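Talk notes: what a toothbrush taught our robotics club
Slot: 25 minutes plus questions. Notes tidied up a bit afterwards for everyone who asked for them, but I've left my stage directions in.

(Water. Clicker. Check the mic isn't picking up my necklace like last time.)

Hello! Lovely to see so many of you, especially after that lunch. I run the Pliltano robotics club, which meets in the evenings, six o'clock till they throw us out, and I'm going to talk about the project we took on last September. If you came for walking robots, sorry, we have none. We have an arm called Riedl, two hand-held grippers, and a lot of opinions about toothpaste.

Quick show of hands. Who here runs a club? Who's in one? Who wandered in because the other room was full? (Wait for the laugh. If no laugh, carry on.)

So, a bit of background. For years we did what most clubs do. Line followers in the autumn, sumo bots in the spring, a big panic before the regional day. I love sumo bots, I'll defend them to anyone, but the older students were getting bored and I could tell. They'd watched videos of arms folding shirts and they wanted to know why we couldn't do that. Fair question! My answer at the time was money, and also that I had no idea how.

Then one of them, Crisóforo Cuevas, came in with a printed paper covered in highlighter and said we could teach an arm by showing it. You hold a gripper in your own hand with a camera on it, you do the job yourself, over and over, and the recordings are what the arm learns from. He'd already worked out which parts we could print. I said I'd think about it, and he'd started printing by the time I'd got home.

We entered as Rimemitz, which is a name the students picked and I'm not allowed to explain. The competition is called Stisodari. For anyone who hasn't done it: you get a household job, you get a table, and your robot has to do the job on its own while a judge stands there with a clipboard. You choose your job from a list. Ours was the bathroom one. Move the cup, with the toothbrush and the toothpaste in it, and don't tip anything out.

(Slides: table. Leave these up for a bit.)
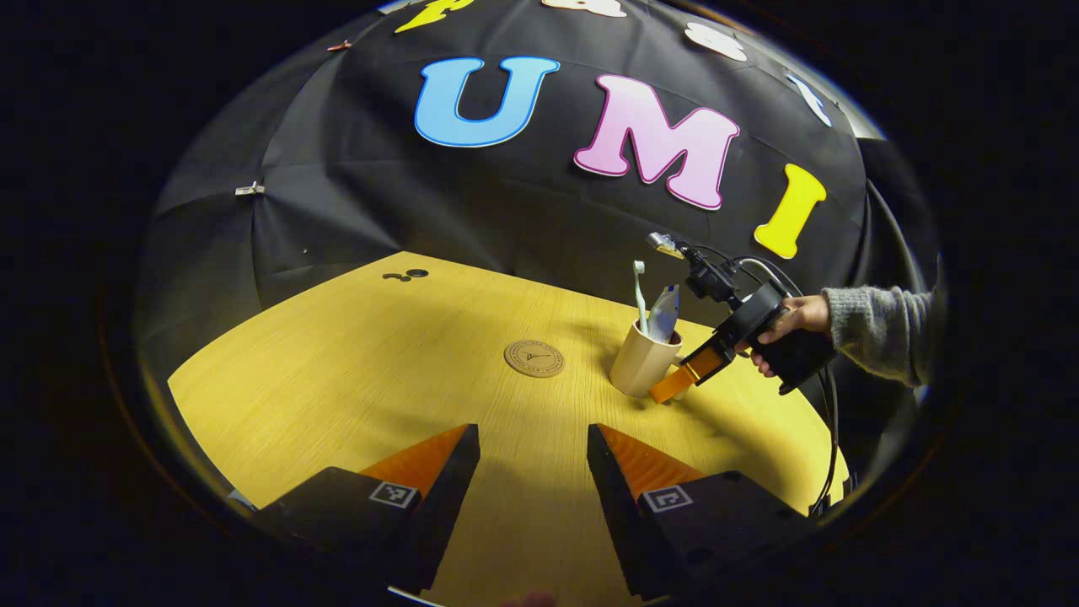
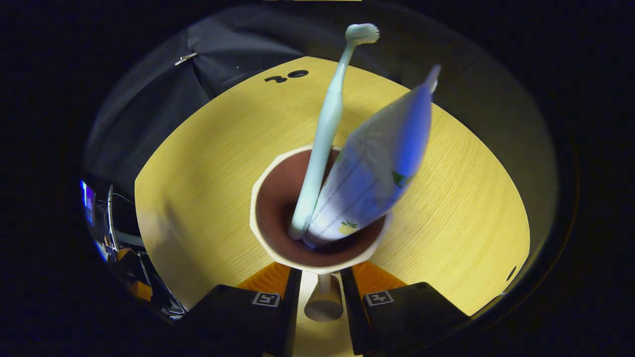
People always ask why we went for the cup. Mostly I thought it'd be easy. There's a job on that list with a tea towel and I wasn't touching that. A cup is a cup, you grab it and you lift it. And for a human it's so easy that you can't even describe how you do it, which was our first proper problem, because I had a room of teenagers asking me what a good grab looked like and I just kept picking the thing up and going "like that".

We learned fast that everybody does it differently. I come in quite low and slow. Crisóforo swoops. One of the younger ones always paused for a second before closing the fingers, a tiny little hover, and later on the arm picked up the hover too. It would get to the cup, stop, have a think, and then go. The whole club thought this was the best thing that had ever happened. She was mortified, then very proud.

(Do the hover with my hand. It gets a laugh.)

So let me tell you how an evening goes, as that's what most people email me about.

We work in pairs. One person holds the gripper and one person resets the table. The resetter is the boss, and I really mean that, they have the final say on whether a go counts. Their job is to put the cup somewhere new every time, turn it, change how the brush leans, swap the cup for a different one now and then. You'd think holding the gripper would be the good job and at first they all fought over it. By the third week they were fighting over resetting. You get to sit down.

We do 15-minute turns and then swap, and I'm strict on that. The gripper isn't heavy when you pick it up. It's very heavy after half an hour. Our first night we had no turns at all, everyone was far too excited, and you can see in the recordings from the end of the evening that the movements go all droopy. We threw most of those away. Sorry, past us.

Our target was 90 good goes per evening and we got 85 on our best night. I'm still a bit cross about those last five. We had the hall until nine and someone had brought cake, so.

Things that went wrong. (Slow down here, this is the bit they write down.)

First one, the toothpaste. We started with a nearly empty tube, as I'd brought it from my own bathroom. An empty tube is light and floppy and it behaves itself. A full tube is a different animal. It's top-heavy, it leans, and when you lift the cup it swings round and takes the brush with it. Our arm had never met a full tube until we did a practice day, and out it all went, onto the floor, in front of parents. So: practise with the annoying version. If there's a full one and an empty one, use both.

Second one, the cup. We got very attached to one cup. I think every club does this, you have The Cup, it's practically a member. And the arm got brilliant at The Cup and hopeless with everything else. When I brought a different one from home it went for the place where the old rim would have been and closed on thin air. Heartbreaking! We went round the charity shops that same week with two carrier bags and bought anything you could stand a toothbrush in. I recommend this as a club trip, by the way. Cheap, and they take it incredibly seriously.

Third one, me. I kept helping. If a go was looking wobbly I'd say "left a bit, left a bit" over their shoulder, and they'd wobble left, and the recording would have this strange sideways lurch in it that made no sense. In the end they made me a chair. It has my name on it and it's on the other side of the room. I do the register from there and I'm allowed to cut the cake.

(Sip of water. Check the time. Should be just past halfway.)

The bit I didn't expect to enjoy was the watching back. We do it at the start of the next meeting, everyone round one screen with biscuits, going through the goes and voting keep or bin. Sounds dull, I know. I'd planned it as a chore and I was going to do it on a rota. But they got really good at it, and they got kind, too. They'd say "your wrist turned over there, did you mean to?" and the other one would say no, and they'd have a proper chat about it. I've been trying to get this lot to look at each other's code for years with no luck at all. Give them a toothbrush and they're off.

We had 3 rules for binning. Bin it if the gripper holder was talked through it (that's my rule, named after me). Bin it if something fell. Bin it if you had to look away. There was a long row over the second one, with Crisóforo saying we should keep the drops and learn from them, and I think he may well be right for a cleverer setup than ours. We kept them in a separate folder in the end so that he'd let us get on.

How did we do? Well. On the day, Riedl got the cup on the first try, then missed on the second, then did the third with such a long hover that the judge looked over at me to see if it had crashed. It hadn't. It was having its think. Then down, grab, across, done. I have never shouted so loudly indoors. We came fifth, which for our first go I'll take very happily, and the team that won had done the tea towel. I went and shook all their hands.

If you'd like to try this with your own lot, start smaller than you want to. We should have done a month with just a cup and nothing in it. Write down who did which go, even when it feels silly, as you'll want to know later whose hover it is. Tape the cables down. Get a resetter's chair with a cushion. Have more than one person who knows how to charge everything, or you'll be the one driving back at half past five.

Money, seeing as somebody always asks: the printing was the cheap part, the cameras were the part where I had to go and be charming to the school. We share the arm with the sixth form, who have it in the mornings. I'll put our parts list up once Crisóforo has corrected my spelling.

Next year they want to do the one with the drawer. I've said no. They've started printing.

(Questions. If there aren't any, ask the front row what they'd pick off the list. If someone asks about the name, say nothing.)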